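The Laundry Gallery, Page Four: Lavender

Filed by Elaine Brito, 18 May 2018

Some people photograph sunsets. On this site we photograph folding, or what passes for it, and we've been doing it long enough that there are now 810 of you on the mailing list. I find that number alarming and so does my mother.

The last page was towels. I thought towels would be a quiet subject, and then Kidus Negussie wrote to say that thirds is the only civilized way to fold one, and my inbox didn't recover for 12 days. So I have moved on to something with less doctrine attached to it: soft purple clothes, and the brown woven basket.

A word about drawstrings before we start. A drawstring is a small rope that lives in your pants and wants to leave. You can tuck it in, you can tie it in a bow, you can fold the waistband over it and press down hard with your palm, and it will still get out and lie there on the table like a tail. Edileuza Camargo ties hers in a double knot before every wash and then spends the evening picking the knot apart with a fork. She recommends this method to everyone.

Elastic waistbands are the other half of the problem. They gather, so the top of the garment is always narrower than the rest of it, and the neat rectangle you had in mind becomes more of a bell. My own approach is to fold the legs together, fold up from the bottom, and stop when it looks like something a reasonable adult might have done.

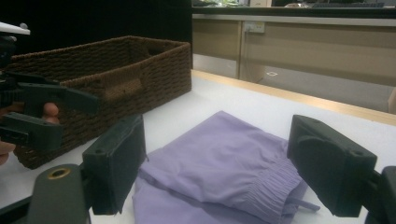
Lavender, folded, in the relaxed style. Note the drawstring, already making a run for it.

I'm fond of that one. There are stricter folds in the world, and Anderson Dantas has sent me diagrams of most of them, but a soft fabric has its own opinions and you may as well let it win on the creases. Anderson's diagrams use arrows in three colors. I have framed one.

Now, baskets. Readers ask which kind to get more often than they ask anything else, and my answer hasn't changed – get one with handles you can put your fingers through, and get it in a color that doesn't show much. Dark brown is good. A rectangle is better than a round one if you fold, and if you don't fold, then a basket is just a drawer with no front and the shape hardly matters.

The harder question is how things go in. There is the lowering school, who set each item down flat as though it were asleep. There is the dropping school, who are honest people with jobs. And there is the draping school, to which I belong, where some of it is in the basket and some of it is outside the basket and the whole arrangement is described as "put away" if anyone calls from the next room.
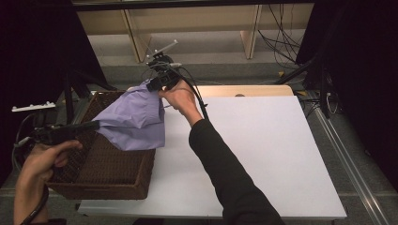
One corner up, the rest over the rim. A fine showing for the draping school.

Nivaldo Macedo looked over a draft of this page and asked whether I had considered writing about ironing. I have considered it for 15 years.

Next up, in September, is fitted sheets. Send your pictures to the usual address, one per household please, and keep any accompanying essay under 600 words. Kidus, that includes footnotes.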